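Open House at the Codgate Field Station

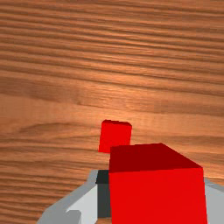

A small red cube on a wooden tabletop.

The Codgate station opened its gates for one morning in November. Houda Helmy, the land steward, led 30 of us along the creek to the Gerwood tract, 70 acres of former pasture now managed for native grassland. Crews have pulled fence there for 11 years, and two stretches remain near the county road.

Amr Belkadi explained the seed bank, where 2000 packets are stored by watershed. He took questions on germination rates and on who can request seed. Local land trusts can, on a one-page form due before spring.

We finished with coffee and a short talk on culvert repairs. The lower trail stays closed until the footbridge is replaced. Parking is by the east gate.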